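October 18, 2026
Grocery packing table, second session

Came in on a Sunday to look at the grocery table again. Khoa Bạch thinks the spread is fine and that we should freeze it as the standard load for the Hellano bag trials. I'm not convinced. His argument is that it looks like what a person dumps out after a trip to the market. Maybe. My own shopping never included a mixing bowl and a desk lamp.

Table is the light wood one with the white legs, dark gray mat on top. I'd still like the mat squared to the front edge and marked with tape, so that "on the mat" means the same thing in October as it did in August. The notes from August say "items on mat, bag nearby," and I can't rebuild anything from that.

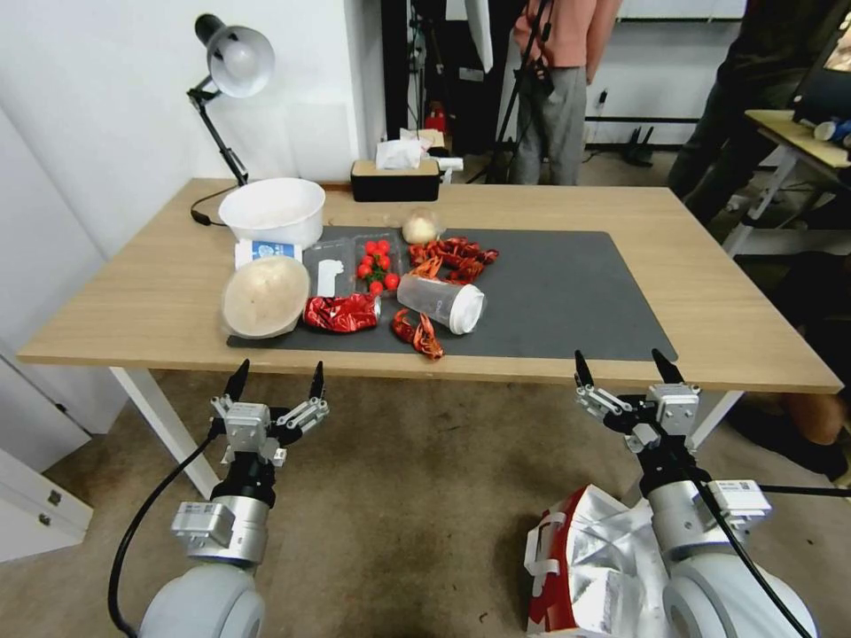 Table and mat, white bowl back left, insulated bag on the floor.

The bag bothers me more than the food does. The Multstead sheet claims 11 liters, and I have yet to see anyone get that into it without the foil lining bunching up. Khoa says it settles if you put something flat in first. He said the same about the Cluronura bag, and we gave up on that one after 2 tries. I'll believe it when I see the lid close.

On the food itself: the dried chilies are a poor choice if we want anything repeatable. They don't stay in a pile, and a heap of them has no size you could write down. Either we bag them or we drop them.
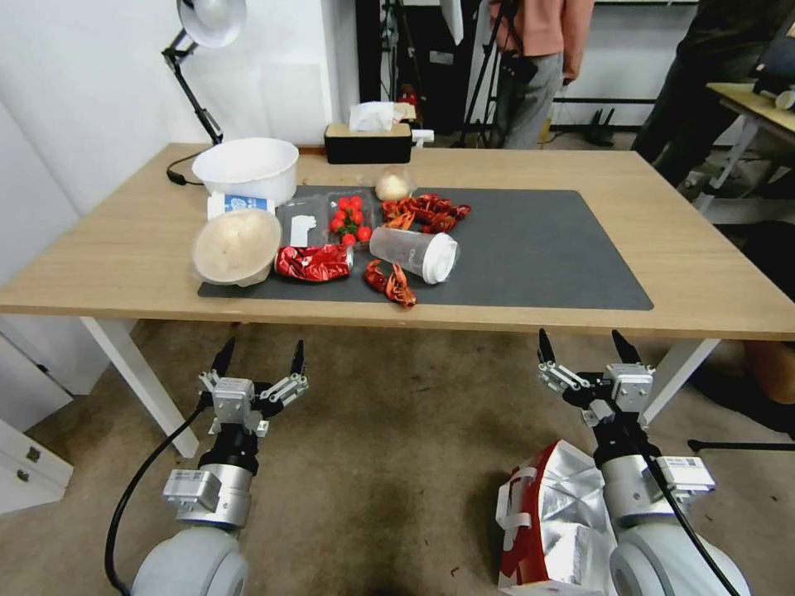 The cherry tomatoes can stay as long as they stay in the clamshell. The bun too, though a wrapped bun gets squashed by whatever goes in next, and then you're testing a different bun. The round tub of doughy stuff needs a proper label. Khoa calls it dough, I call it unknown until somebody weighs it.

The plastic cup is a nuisance lying on its side – stand it up or leave it out. Tissue box goes on a shelf. It has no business in a grocery load.

Left for next time: tape the mat corners, weigh the tub, ask Tô whether they sell the chilies in a closed bag. Khoa wants to go straight to a full run. I'd wait until we have a written list we both agree on.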